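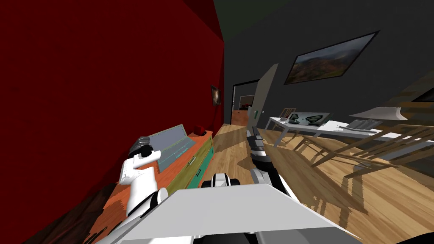
Red wall on the left, doorway at the far end.

2020-09-15

It came! The Sastel is here, on my desk, charging, and I have been grinning at it since lunch. I've wanted this phone since March, when Mihret sent me the first leaked render and I told her it had to be fake because no one puts a real headphone jack on anything anymore. Well, Clundero did, and I've already plugged my old earbuds into it twice just to hear the click.

The size is what gets me. I can reach the top corner with my thumb! My last phone needed two hands and a bit of juggling on the bus. It's lighter too, and the back has a sandy feel that doesn't pick up fingerprints (so far, anyway, and I did eat chips at three).
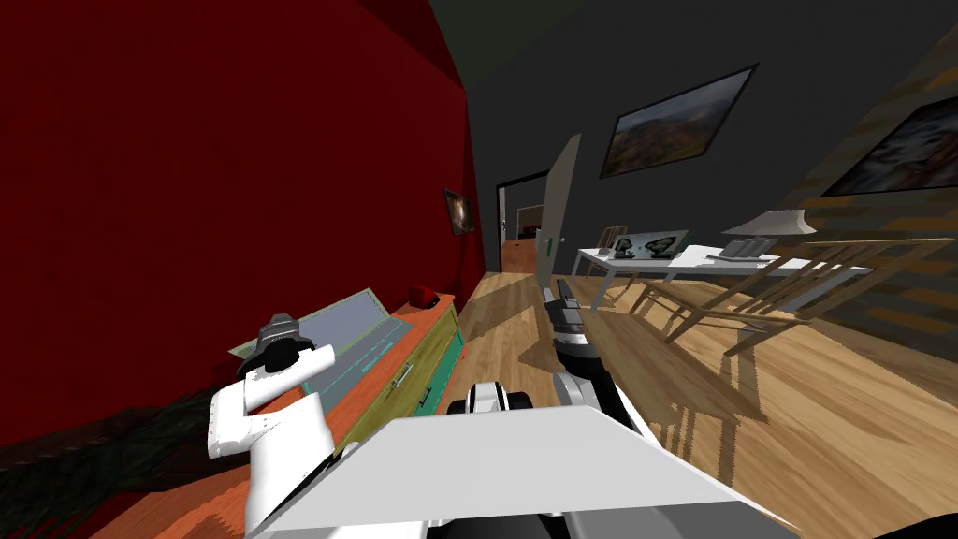
The hillside painting on the gray wall, clouds and all.

Setup took ages. The transfer stuck at 50 percent, so I called Getachew, who told me to turn off the battery saver on the old one, and then it flew. All 600 contacts came over, plus every alarm I have ever set, including one labeled "SOUP." No idea. Keeping it.

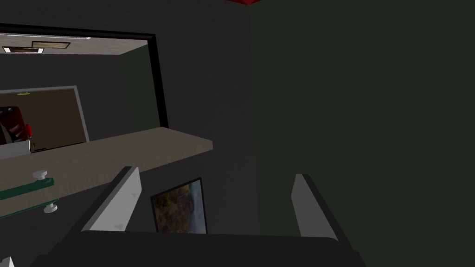

The screen is gorgeous, and I spent far too much of the evening picking colors for it. The software pulls a theme out of whatever wallpaper you choose, so the icons and menus all shift to match, and I kept going back and forth between loud neon things and something calmer. What I want is the palette of that little landscape in the thin black frame, low on the wall under the ledge: muted greens, browns, ochres, that bit of pale blue-gray toward the right. I mixed something close by hand and it looks so good behind the clock. Eyvindur says it looks like a bank calendar. He's wrong.

Battery next. I'm running it down all the way tonight with video on a loop, and I've got a notebook page ruled and ready for the numbers.
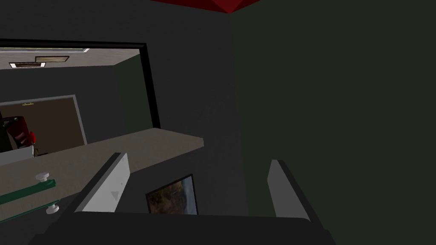 If it lasts till I wake up I'll be thrilled, and if it doesn't I'll blame the brightness, which I refuse to turn down. Tomorrow the camera! Tekle wants to put it up against his Draltik, same spot, same light, and I've promised to bring the tripod. Must remember to order a case before I drop the thing.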